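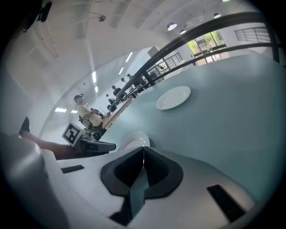

August, bench notes, upstairs table

Started at 9:30 with the table service trial for the Tinport canteen job. Question for the day is still which plate goes on the order, the Westach or the Voicu. Both are white, round and shallow, and once they are out of the boxes I have to turn them over to tell which is which. Put a pencil mark on the foot of the Voicu ones. It washes off, so it needs redoing each morning.

Weights first. The Westach came out at 263 g on the small scale, same as yesterday. Voicu a little heavier but I didn't trust the reading, the scale was drifting. Changed the battery and will repeat.

Then the setting and clearing runs. One plate set down a hand's width from the table edge, picked up again, moved to the far side, back. The Westach rim is easier to get hold of when the plate is sitting flat. With the Voicu you end up pushing it along the table until it tips a little. Fine at home, slow when there is a whole room to clear.

Stacking: 4 high is steady with either kind. Mixed stacks rock. The feet are different widths, so whoever unpacks the samples, please keep them in separate piles.

Daylight from the big window is strong on this side of the table until lunch. Scratches in the glaze show up well in it if you tilt the plate toward the glass. Found 2 on a Westach that I had passed as clean under the lamp. Going to do all the surface checks before noon from now on.

Quote from Vonov for the full set is 2,718 before shipping. That is for the Westach. No price yet on the other, have asked again.

To do:
repeat Voicu weight
cutlery marks test, both kinds, same knife
ask whether the canteen racks take the wider foot
felt pads for the crate, the old ones are worn through

Left the samples upstairs for the afternoon runs. Please don't eat off them.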